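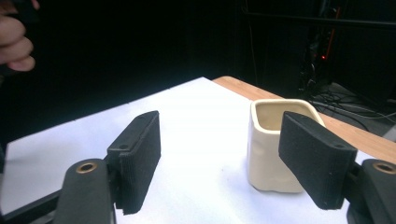
*Hand-held gripper and ceramic cup, paper-covered table, Jindari workshop.*

## Visit to Jindari, September

Six of us went up on the Monday, arriving at 10 in the morning. Kenza Benjelloun met us at the side door and took us straight to the handling room. We had asked to hear about the fault from the spring, and she had set aside most of the morning for it.

Jindari does contract work on picking and placing breakable goods. The customer in this case was Pruvetti, a pottery that sells uneven, hand-shaped tableware. Staff teach each grasp with a hand-held gripper, going over it many times with different pieces, and the recordings are then used to run an arm in the packing cell. The hand-held tool and the arm are meant to carry the same fingers and the same pads.

They stopped being the same, and that was the fault. The pads on the arm had been changed after the old ones wore through. The replacements came from another batch and were thicker by 2 mm a side. The change was written in the maintenance book but the gripper settings were left alone. The arm closed to the width it had been taught, which was now too tight by the extra thickness of both pads.

On straight-sided test pieces it made no difference that anyone caught. The force limit should have stopped the fingers in any case, but it had been raised during an earlier job with heavier jars and never put back. When the cell started on the Pruvetti cups, it broke seven in one shift. Most cracked at the rim. One came apart as the arm was swinging toward the box, and pieces went over the low side of the guard and landed in the walkway. An operator got a small cut on the forearm.

Kenza played us the cell log. The motor current goes up on every grasp after the pad change, including the ones where the cup survived. An alarm existed for this, but it was set to warn only after three high readings in a row, and the count went back to zero each time the cell paused for a new box. It never sounded.

We asked why the cell was allowed to keep running after the first breakages. The answer was that the operators had been told to expect some losses with handmade ware. Deirdre Mac Carthaigh, our safety lead, spent a while on this point. She wanted to know who had set the figure for acceptable losses and whether it was written down. It was not.

What they have changed since:

- Pad thickness is measured with calipers at each change and entered in the cell before it will start.
- The force limit goes back to its lowest value at the end of every job.
- The alarm count no longer clears on a pause.
- Any breakage stops the cell until a supervisor resets it.
- The guard is higher on the walkway side, with a solid panel at the bottom.

After the break we watched the arm pack a box of 8 cups under the new settings. None broke. It was slower than I had expected, and Kenza said the customer has noticed that too.

One item is still open. The hand-held tools have pads of their own and these wear as well, but there is no check on them yet. A grasp taught with worn pads would bring the same error in from the other side. Jindari is looking at a simple gauge block for the bench. Deirdre asked for a copy of the procedure when it is done.

For our own site: the Duggan line uses swappable pads on both grippers, and I don't know whether we record thickness. I will check that and the force limits on the Grillska cell before the next changeover.

We left at 2.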